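Pasden Library Annex Gets New Carpet Before the Fall Crowds

16 June 2024

If you have walked past the annex on Rivera Street lately and wondered why the blinds were down, there is happy news at last. The big reading room at the back of the building is getting its new carpet, the first since the room was opened to the public, and the work has moved along so nicely that the doors should be open again well before the October book sale.

Anyone who has spent a rainy afternoon in there will remember the old floor. It was brown, or it had been brown once, and it had a worn path from the front door to the newspaper rack that you could have followed in the dark. People were fond of it in the way you get fond of an old couch, but the seams had started to lift near the windows, and after a couple of stumbles last winter the library decided it was time.

The new carpet is gray with a fine stripe running through it, picked from a stack of samples that sat on the front desk for most of the spring. Visitors were asked to leave a slip of paper with their favorite, and 244 of them did, which is a very good turnout for a question about flooring. A dark green came in second and has its loyal supporters still. The gray won out in the end by a comfortable margin, and the staff are pleased with it, as a stripe like that is kind to crumbs and muddy shoes between cleanings. 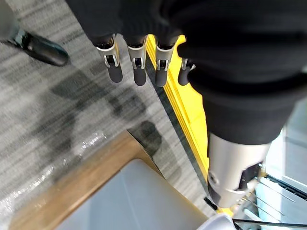

Clornerov Floors, the shop on the corner across from the post office, won the job and has been bringing the material over a little at a time so that the loading door isn't blocked during story hour. The reading room and the small study next to it come to 362 square yards together, with a good many fiddly corners around the radiators and the built-in benches. Those corners took longer than the open part of the floor, and the crew deserves a kind word for their patience with them.

Before any of that could begin, of course, the books had to go somewhere. More than 2000 of them were boxed up and carried down the hall to the meeting room, where they are stacked by shelf number and, we are told, in better order than they have been for years. A few things turned up behind the cases along the way - a child's mitten, a bus pass, and a cookbook that had been marked as missing for so long that its card was typed. The cookbook has gone back into circulation. The mitten is at the front desk, should anyone recognize it.

While the room is closed, the large-print shelf and the daily papers can be found in the front lobby, along with 4 of the comfortable chairs. The rest of the chairs are in storage and will come back freshly cleaned. Story hour goes on as usual in the children's corner, and holds can be picked up at the desk at the regular times. The back entrance will stay locked until the furniture is in place again, so please come around to the front, where there is a ramp to the left of the steps.

There are some carpet remnants left over, too, in sizes that would suit a hallway or a dog bed, and the library is happy to let them go to a good home. Ask at the desk if you would like one. Any that are still there in the fall will be set out on the bargain table at the book sale.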